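4. The white board

4.1 Why a board at all

Most accounts of shared work surfaces begin with the table. Ours did too, for two drafts, until it became clear that the people we were writing about hardly ever spoke of the table. They spoke of what was on it. A table in a workroom is treated like weather: it is there, it is mostly ignored, and it gets blamed when something goes wrong. The board laid across it gets talked about, moved, wiped, leaned on, argued over, and in the case of the Flotgate workroom, written into the booking rules with a firmness normally kept for fire exits.

By "board" we mean any flat, rigid, loose rectangle put down on a table so that something can be done on it. The definition leaves out tablecloths, blotters and the glass tops that some furniture acquires in later life. It lets in drawing boards, pastry boards, cutting mats stiff enough to be carried by one corner, and a cupboard door that served the Arruda group for an entire winter and still had its hinge holes. We considered excluding the door. It had done more hours than anything else in the sample and we lost our nerve.

The workrooms in this section differ in most of the ways that rooms can differ (see Section 2 for floor plans and for the matter of the sink). What they have in common is that a pale board is placed on a darker table before work begins. In the diaries kept for us between February and May, 55 sessions were recorded in enough detail to tell what was put down first. The board comes before the tools and before the materials in nearly all of them, and in several it comes before anyone has taken a coat off.

4.2 Contrast, and the price of it

The obvious reason for a white board on a dark table is that small things can be seen against it. Participants gave this reason readily, often in the same words, and we suspect that some of them had been giving it to visitors for years. It is a good reason. A dark screw on a dark table is a thing found later, by foot.

But contrast works in both directions, and white is an unforgiving color for a surface that is meant to be used. Every mark stays visible. One diary from Flunwood devotes the better part of a page to a gray smear near the corner of a board, including two theories of its origin and a short, bitter note on the failure of vinegar. The board in question was turned over the following week. It was then discovered that the other side had been turned away from the world for reasons of its own.

Makowska's earlier study of bench habits called this "the clean side problem": a reversible surface has one good side, and a group will hold on to it so carefully that the work migrates to the bad one. We found the same pattern and have little to add except that it also holds for boards which are not reversible. At Arruda, the half of the board nearer the window was kept for "proper" jobs. Jobs of that rank were rare. The window half remained in excellent condition and everyone worked with their elbows touching.

4.3 Placement

We had expected squareness to matter. Our coding sheet set aside a whole column for whether the board's edges ran parallel to those of the table, and a second column for how the matter was corrected. The second column can be reported briefly, as it is empty. No diary describes a board being straightened for its own sake. Boards are put down at whatever angle the arm delivers them, and they stay there.

This is less careless than it sounds. A person standing at a table and reaching across it does not reach in a straight line, and a board lying at a slight slant often suits the reach better than one lined up with the furniture. Drafting manuals used to recommend tilting the sheet to match the writing arm, and schoolchildren find this out for themselves and are told to stop. When Teodor Makowska visited the Flosuvby room he spent a morning quietly squaring the board to the table each time the group went for coffee. By lunch it had drifted back every time. He reports that they never mentioned it - he is still unsure whether they noticed.

Slant did vary with the number of people at work. One person alone tends to bring the board toward themselves. When work comes at the board from both sides, neither side has a claim on it, and it settles somewhere in the middle, turned a little one way or the other. Figure 6 shows a setup of this sort, with the board lying at an angle on a dark tabletop under strongly colored light. The white has gone to lavender, and the difference between board and table survives perfectly well. That was a relief to us, as Section 4.2 had been written by then.

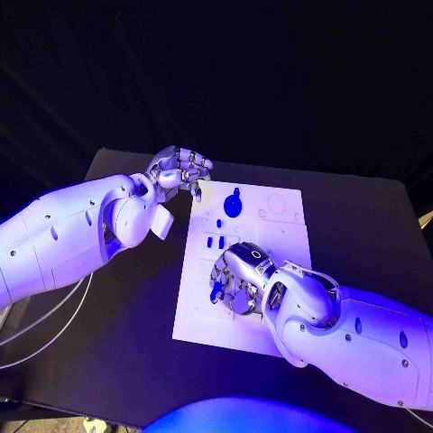 Figure 6. White board on a dark table, approached from both sides.

Colored light deserves a word, since it came up in interviews more than we had planned for. People who work in ordinary daylight speak of white as if it were a property of the board. People who have worked under tinted lamps know better, and describe their board by what it does in relation to its neighbors: it is the light one. Under blue or violet lamps, pencil lines and pale thread were both reported as hard to follow, while the outline of the board remained easy to find. For the purpose of knowing where to put things down, the outline is most of what one needs. For the purpose of threading a needle, one participant recommended going home.

4.4 The edge

If the middle of the board is where work is done, the edge is where it is negotiated. Things on the board are in use. Things off the board are waiting, finished or lost. Nobody taught our participants this rule and none of them stated it until asked, at which point they stated it as though we were slow.

The rule is strict enough to produce odd behavior. A pair of scissors lying half on and half off the board at Flotgate was left alone for most of an afternoon by two people who each took it to be the other's. A cup, by contrast, is never admitted to the board at all, however much room there is. When we asked whether a cup might be allowed on an empty board, with no work out and none expected, we were told that it would still be on the board.

Size plays into this. The largest board in the study measured 102 centimeters on its long side and was the least liked. Its owners complained that it left no "off" to put things on. A strip of bare table had to be kept clear along the front, guarded against the board's tendency to creep forward, and in time the strip acquired a name, a tape line and a small dispute about the tape. Smaller boards gave up working area and were praised for being roomy.

4.5 Summary of the section, such as it is

The board is cheap, blank and easily replaced, and the groups we followed treated it with a seriousness they never extended to the table underneath. We have suggested that this has to do with visibility, with reach, and with the usefulness of an edge that everyone can see. We have not been able to separate the three, and our one attempt to do so - by supplying Arruda with a dark board for a month - ended when it was set down on the dark table and could not be found. Section 5 turns to what was kept underneath the table, where the record is fuller than we would have liked.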